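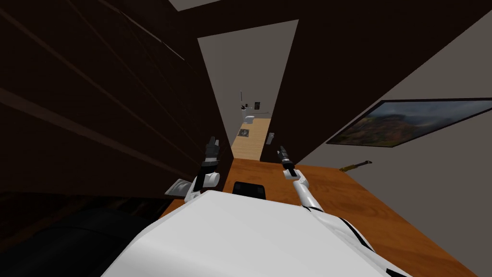

Joltbridge Builders Forum > Mobile Bases and Arms > Garage builds

Thread: Two arms, one doorway, no progress

gearlash_wes
Sep 26, 2022

Okay, I give up and I'm asking in public. The Betancur (two-arm base, garage build, my wife calls it the refrigerator) drives fine in the simulator right up to the moment it has to go through a door. Then it stops and thinks. I have seen glaciers with more initiative.

The sim house is brown doors, wood floor, couch in the living room, hallway on the other side. The planner says there is a path. The planner draws me the path, in green, very pretty. The base goes forward a little, backs up a little, and does that until I go make a sandwich.

Things I've tried: smaller inflation radius, bigger inflation radius (don't ask), slower approach, and yelling. Real hardware is sitting on blocks in the garage waiting for me to sort this out, and I'd like to sort it out before April.

torque_and_regret
What are the arms doing while it drives?

gearlash_wes
Being arms? They're out front, grippers up. That's the home pose that came with the Gakgate config and I never touched it.

torque_and_regret
There's your problem. You have two elbows out in front of you and the footprint is counting every inch of them. Tuck them in before you drive. Write a stow pose, call it before any nav goal, go to bed.

mrs_solder
Disagree with torque, as is tradition. If the footprint were too wide the planner wouldn't give him a path at all. He says he gets a path. Something downstream is vetoing it. My bet is the local costmap is seeing the grippers as obstacles. The robot is politely waiting for its own hands to get out of the way.

torque_and_regret
Global planner can be using the base circle while the local one uses the full outline. Both of us could be right and I hate that.

mrs_solder
I don't hate it at all, I'm having a lovely evening.

gearlash_wes
Checked. Global is using the circle. Local is using a polygon I apparently typed in myself at some unholy hour, with 13 points, 4 of which are the same point. I would like to speak to whoever let me near a keyboard.

Cleaned up the polygon and turned on self filtering for the arms. It now lines up on the doorway from the living room side and doesn't do the back-and-forth dance. Progress, if you grade on a curve. Still hasn't gone through, because the run times out after 20 seconds and I set the speed to "funeral."
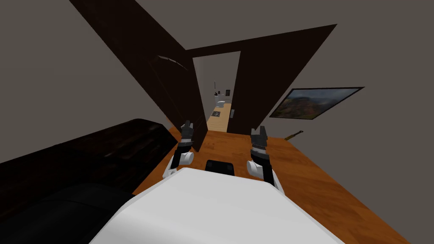
Rigoberto Apaza
I'd leave the speed alone and raise the timeout. I had a Disard base with the same trouble and every time I sped it up to beat the clock it clipped the trim. The sim trim, then the real trim. The real trim is still in the garage with a tire mark on it.

gearlash_wes
Timeout raised. I'm also going to write the stow pose, before torque drives over here and does it himself.

torque_and_regret
I was looking up the mileage.

crumbdrive
Silly question from the cheap seats, but why simulate the doors at all? Prop the real one open with a brick and drive the thing through on the lowest current limit. I learned more in one afternoon of that than a whole winter of sim.

mrs_solder
You also learned what a new water heater costs. I remember that thread.

crumbdrive
It was a dent. It still heats water.

gearlash_wes
The garage door into the house is narrower than anything in the sim and I rent, so no bricks yet. I want 2 clean passes in a row on the computer first, then I'll take it off the blocks.

torque_and_regret
Two is optimistic. Start it from the far side of the couch as well, so it has to turn before the door. Coming in straight flatters everybody.

Wilson Llanos
Can you post the cleaned up polygon? I copied yours from the old thread last month and I'm starting to have a bad feeling about it.

gearlash_wes
Oh no. Wilson, I'm so sorry. Posting it tonight, delete the old one, and check where your arms think they are before you drive anywhere.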